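Open Day

Doors at ten and Valentyna still hadn't eaten. Lanyard on backwards. Two schools booked, a man from the council, somebody's gran.

"Sim first," Anel said. "Then the real one. Always the sim first."

"Why?"

"Nothing falls on anybody's foot."

Fair enough. She wheeled the big monitor out past the Msimang banner, kicked the cable flat, got the thing to wake up. Up to 500 people through by three, Anel reckoned. Where would they put them? The bikes were still in the hallway.

First lot in. Kids mostly, wet coats, a smell of oranges. Chiharu had the microphone and hated it. She said good morning to teh floor.

"This one's called Ramuder," she said. "It's learning to clear up after lunch."

"Is it a game?" Boy at the front, hood up.

"Sort of. No. It's practice."

"Can it lose?"

Chiharu looked over at Valentyna. Valentyna looked at the keyboard. She'd run this task 3000 times since January and had never been asked — she hit the key. The screen came up, the kids pushed in, somebody's elbow in her ribs.
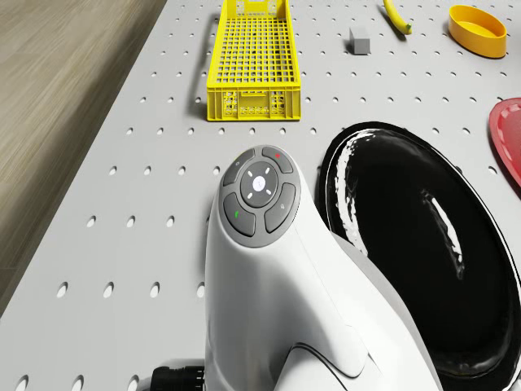

Ramuder practice table, with the crate, the black tray and the banana.

"It's got a banana!" Hood boy again, delighted.

"It has."

"Does it know it's a banana?"

Good question. Valentyna opened her mouth, shut it. At the back the gran had her hand up, straight up, like at school.

"Go on," said Chiharu, into the mic this time.

"Does it do ironing?"

Everybody laughed and Chiharu too, finally, and Valentyna reached past the boy and started run 3001.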